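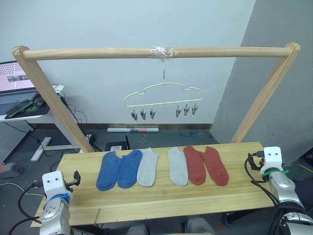
Learning Zone > Science at Home > Water and Air > How Washing Dries

Reading time: 8 minutes

How Washing Dries

A wet sock is pegged up in the morning. By the afternoon it can be dry enough to wear. No one has wrung it out a second time, and there is no puddle beneath it large enough to account for all the water it held. The water has gone into the air. Scientists call this change evaporation, and it takes place in kitchens, gardens, puddles, ponds and oceans every moment of the day.

This guide has been prepared by the Learning Department of the Drillurlow Museum for readers aged seven to eleven. Words printed in capital letters are explained in the word list near the end.

What is water made of?

Water is made of very small pieces called MOLECULES. They are far too small to be seen, even with the microscopes used in schools. A single drop of water contains more molecules than a person could count in a whole lifetime.

The molecules in liquid water are always moving. They slide past one another, bump together and bounce apart. They also pull on one another gently, and this pull holds a drop of water in its rounded shape when it sits on a leaf or a window.

Some molecules move slowly and some move quickly. When a fast one is near the surface of the water, it may have enough ENERGY to break free from its neighbours and fly off into the air. It has then become part of a gas called WATER VAPOUR. Water vapour cannot be seen. The white cloud above a boiling kettle is often called steam, but the part we can see is made of tiny drops of liquid water that have formed as the vapour cools.

Must water boil before it can evaporate?

No. Boiling happens when water becomes so hot that bubbles of vapour form all the way through it. Evaporation happens only at the surface, and it can happen at any temperature at which water is liquid. A puddle in the playground never boils, yet it shrinks and disappears.

Even ice can lose water to the air without melting first. In cold countries, people have long hung their washing outside in winter. The clothes freeze stiff, and on a dry day they slowly lose their ice to the air. This change, straight from solid to gas, is called SUBLIMATION. It is a good deal slower than drying on a summer's day.

What makes washing dry quickly?

Warmth. When water is warmed, its molecules move faster, and more of them have enough energy to escape. A shirt hung in sunshine will usually dry sooner than the same shirt hung in the shade.

Moving air. Molecules that have just left the cloth stay close to it for a short while. If the air is still, some of them will fall back in again. A breeze carries them away and brings fresh air in their place. This is why a windy day can be a good drying day even when the sun is hidden.

Dry air. Air always contains some water vapour. The amount is called its HUMIDITY. On a damp, misty day the air already holds nearly as much vapour as it can, and very little more can be added. Washing left out on such a day may be just as wet at teatime as it was at breakfast.

Space. Evaporation happens at the surface, so a large surface helps. A towel spread flat over a line dries sooner than a towel left in a heap. Frames with clips are helpful for socks, gloves and other small things, as each one can hang by itself with air on all sides.

The kind of cloth matters as well. Cotton soaks up water into its threads and holds on to it. Many sports clothes are made from threads that take in hardly any water, so the water stays between the threads and can leave more easily. Thick seams, pockets and waistbands are nearly always the last parts to dry. Readers may test this by feeling a pair of jeans an hour or two before they are ready.

An experiment with a towel

Visitors to the Danladi Gallery, on the first floor of the museum, can see a small cotton hand towel hanging from a weighing scale. It is soaked and gently squeezed each day before the doors open. One morning in February our staff wrote down its weight as it dried.

At the start the wet towel weighed 599 grams. The same towel weighs 200 grams when it is completely dry. By taking the smaller number away from the larger one, we can find the weight of the water it was holding, and readers are invited to work this out for themselves before going on.

After 41 minutes in front of a fan, the towel was lighter, but it still felt wet all over. The top edge dried first. Water is pulled downwards through the cloth by GRAVITY, so the bottom edge stayed wet for much longer, and a few drops fell from the corners.

You can try a similar experiment at home. You will need:

Two handkerchiefs or small cloths of the same size
A bowl of cool water
A washing line or clothes airer
A clock
A pencil and paper

Ask a grown-up where it is all right to drip. Soak both cloths in the bowl and squeeze them as evenly as you can. Hang one so that it is spread out fully. Fold the other into quarters and hang it beside the first. Feel both cloths every ten minutes and write down what you notice. When one of them is dry, write down the time.

A fair test is one in which only a single thing is changed. In this experiment it is the way the cloth is folded. If one cloth were also placed near an open window, it would be impossible to say which change had made the difference. You may wish to repeat the test on another day with both cloths spread out, one in the sun and one in the shade.

Why does wet skin feel cold?

Most people have noticed that they feel chilly when they climb out of a bath or swimming pool. The fastest molecules are the ones that escape from the water on the skin, and they take their energy with them. The slower ones are left behind. Slower molecules mean cooler water, and the cooler water takes warmth from the body.

The human body makes good use of this. When we run about, we sweat, and the sweat cools us as it evaporates. Dogs have few places on their bodies where they can sweat, so they pant, and water evaporates from their tongues and mouths. In hot places people have kept water cool for thousands of years in unglazed clay pots. A little water seeps through the clay and evaporates from the outside, and the water within becomes cooler.

Where does the water go next?

The vapour from a sock does not stay near the sock. It mixes with the air and may be carried high above the ground, where it is colder. There it can turn back into tiny drops. This change is called CONDENSATION, and a very large number of such drops together make a cloud. When the drops join and grow heavy, they fall as rain, or as snow or hail if the air is cold enough. The rain fills rivers, lakes and reservoirs, and some of it will one day come out of a tap and be used to wash clothes.

This journey is called the WATER CYCLE. Most of the water vapour in the air comes from the sea, although soil, rivers, plants and washing lines all add their share.

Condensation can be seen indoors too. When a lot of washing is dried in a closed room, vapour fills the air and turns back to liquid on the cold glass of the windows. If this happens often, the walls may become damp and mould may grow. It is sensible to open a window or use an extractor fan when washing is dried inside.

Word list

CONDENSATION - the change from a gas to a liquid.
ENERGY - what is needed to make things move, warm up or change.
GRAVITY - the force that pulls things towards the ground.
HUMIDITY - the amount of water vapour in the air.
MOLECULES - the very small pieces that water and many other things are made of.
SUBLIMATION - the change from a solid straight to a gas.
WATER CYCLE - the journey of water between the sea, the air and the land.
WATER VAPOUR - water in the form of a gas.

Text by Rakiya Adeleke, Learning Department. School groups wishing to visit the Danladi Gallery should use the Likov Road entrance. Large print copies of this guide may be requested at the front desk.

Comments

Parkance Primary, Year 4: We did the handkerchief test in our classroom. The folded one was still wet in the middle at home time and the flat one was dry. We got 399 grams for the towel water. Is that right?

Learning Department: Quite right, Year 4. Thank you for writing to us, and well done for checking the middle of the cloth.

grandad_of_three: My mother used to bring the shirts in frozen solid and stand them up against the range. I never knew there was a word for it.

Ottilie, age 8: does the sea get smaller when it goes in the clouds

Learning Department: A very good question, Ottilie. The sea is always losing water to the air, but rain and rivers are always putting water back, so from one day to the next it stays very nearly the same.

mrs_k_reads: Could there be a page on tumble dryers please? My son wants to know where the fluff comes from.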